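La paillasse du fond

Partages 918 · Commentaires 14

Quand Kanini Magesa arriva au laboratoire de Dosow, un peu avant sept heures du matin, le chauffage n'était pas encore en route. Elle garda son manteau, posa son sac sous l'évier et se lava les mains. L'eau mettait longtemps à venir tiède. Elle n'attendit pas.

La pièce du fond servait aux prélèvements de la rivière. On l'avait repeinte au printemps, d'un bleu très clair qui tirait sur le gris, et la peinture gardait les traces de l'essuyage. Mutua Simiyu avait voulu du blanc. La commune avait fourni le bleu, un reste de l'école, et on n'en avait plus parlé.

Elle ouvrit le registre à la page marquée d'un élastique. Le dernier numéro était le 3 534, écrit de la main de Mutua, avec ses trois penchés qu'elle prenait parfois pour des huit. En face, il avait noté le lieu du prélèvement : Mwaipopo, en aval du pont. Rien dans la colonne des remarques. Il n'écrivait jamais rien dans cette colonne, il disait que les remarques se faisaient à voix haute, et comme il partait toujours avant qu'elle arrive, elle ne les entendait pas.

Mutua quittait Dosow à la fin du mois de mai. Il avait trouvé un poste à Letholm, dans un laboratoire où les flacons arrivaient, paraît-il, déjà étiquetés. Il l'avait annoncé en rangeant les gants, sans se retourner. Kanini avait répondu que c'était bien, Letholm, qu'il y avait la mer. Puis elle avait demandé s'il fallait racheter des cônes pour la micropipette, et il avait dit que oui.

Ce matin-là, elle commença par la table. Elle passait toujours la main sur le tissu noir pour en chasser les plis. C'était Mutua qui l'avait apporté, au début. Sur le noir, disait-il, on voit tout de suite ce qui traîne. Elle avait trouvé cela lugubre pendant deux semaines, et ensuite elle n'avait plus supporté les tables claires.

Il avait laissé sa place telle quelle. La boîte de cônes était fermée, le portoir à côté, avec des tubes à bouchon turquoise. L'un d'eux penchait, mal engagé, et dépassait sur la gauche. Kanini le regarda un moment. En quatre ans, elle avait dû redresser ce tube-là, ou un autre pareil, presque tous les matins.
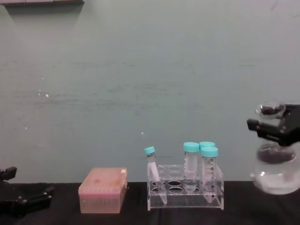
Mutua, au téléphone, répondit que les tubes se rangeaient très bien couchés si on leur en laissait le temps, et que de toute façon ce portoir avait des trous trop larges. Il l'avait toujours dit. Il fallait en commander un autre chez Skolludine, le modèle à trois étages, mais le bon de commande dormait dans un tiroir depuis l'hiver.

« Quel tiroir ? » demanda Kanini.

Il ne savait plus. Celui du haut, peut-être, avec les marqueurs.

Elle entendait derrière lui un bruit de vaisselle. Il devait être dans sa cuisine, au milieu des cartons. Elle lui demanda s'il avait fini d'emballer. Il dit que les livres étaient faits, que les casseroles attendraient, qu'il ne comprenait pas d'où lui venaient autant de casseroles. Elle dit qu'elle en prendrait une, s'il en avait trop. Une moyenne.

« Avec le couvercle ? »

« Avec le couvercle, oui. »

Il y eut un silence. Elle coinça le téléphone contre son épaule et ouvrit le tiroir du haut. Elle y trouva des marqueurs secs, un rouleau de ruban adhésif, un ticket de bus pour Mwaipopo. Le bon de commande était dessous, plié en quatre. Il était rempli, avec la date laissée en blanc et les deux signatures prévues, dont une seule était faite. La sienne à lui.

« Je l'ai », dit-elle.

« Alors signe. »

Elle chercha un stylo. Les marqueurs ne marchaient plus, elle les jeta l'un après l'autre dans la corbeille, et Mutua demanda ce que c'était que ce bruit. Elle répondit qu'elle rangeait. Il dit de ne pas jeter le vert. Elle reprit le vert, l'essaya sur le bord du bon, et il traça une ligne pâle qui s'arrêta au bout de deux centimètres. Elle le remit dans le tiroir.

Quand il eut raccroché, elle alla prendre un stylo dans la poche de son manteau et signa. Elle mit le bon dans une enveloppe, écrivit l'adresse de Skolludine, puis s'aperçut qu'il n'y avait plus de timbres. Elle le nota sur sa main.

Le radiateur commença à claquer. Elle retira enfin son manteau, le pendit derrière la porte, enfila la blouse et des gants neufs. Dans le registre, sous le dernier numéro, elle prépara la ligne suivante et laissa vide la case de l'heure. Puis elle revint à la colonne des remarques, en face de Mwaipopo, et écrivit en petit : tube penché.

Elle relut, ajouta « comme d'habitude », et referma le registre sur l'élastique.

Ensuite elle tira le tabouret et s'assit devant la table. Elle prit le tube par le bouchon, entre deux doigts, et le remit droit.

Partages 918 · Commentaires 14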